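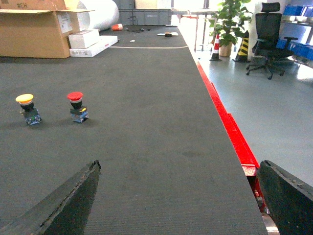

Sorting switches on a moving belt: our second-term project

I should say first that I picked this project because it had the word "belt" in the title and I thought it would be mostly about motors. It ended up being mostly about push buttons, and I don't mind one bit! I now notice emergency stops everywhere I go (escalators, the saw in the wood shop, the back of a bakery) and my flatmates have asked me to keep it to myself.

The brief came from Jalali, a small firm that refurbishes control panels. They get back crates of used switches and someone has to sort them by hand before testing. Our job was to work out how the parts should be laid on a conveyor so that they arrive at the test bench upright and far enough apart to be picked up one at a time.

What we worked with

The conveyor has a dark grey belt with fine ribs in it and a bright red rail down one side. It's seen some life, so there are scuffs and a few smudges that won't come off whatever you scrub them with. We did most of the trials with a pair of stop buttons, one with a flat yellow cap and one with a domed red mushroom cap. Both have a bluish-grey terminal block underneath, and that's the bit they stand on.

I'd assumed the ribs would be a nuisance, but they were fine. The trouble was the starting jerk. If you set the belt off at full speed the mushroom cap went over nearly every time, top-heavy thing that it is, while the flat yellow one mostly just wobbled and carried on. So we added a slow start, and after that the falls dropped to 5 in 900 runs. (Yes, 900. I did a lot of them with a sandwich in one hand, over most of August.)

Spacing

We tried gaps of 6 cm and 8 cm between parts. Six was enough when both switches stood straight, but if one had turned a little on its base it got awkward to lift it without nudging its neighbour. Eight gave us room and hardly slowed things down, so that's what we've recommended to Jalali.

Things that went wrong

I lost two days to a wiring fault that was a loose terminal screw, and I'd checked that screw, or thought I had. We also wrote our first log sheet with "left" and "right" on it and never agreed which end of the belt we were standing at, so the whole first batch had to be done again. Label your ends!

What I'd do next

I'd like to try switches lying on their sides, as they come out of the crate, and see whether the rail could be used to turn them. I'd also want more than two types. Jalali say the long-necked key switches are the worst of the lot and I can well believe it. The log sheets and the speed settings are in the shared folder under Farkis, which was our name for the project before we had a proper one.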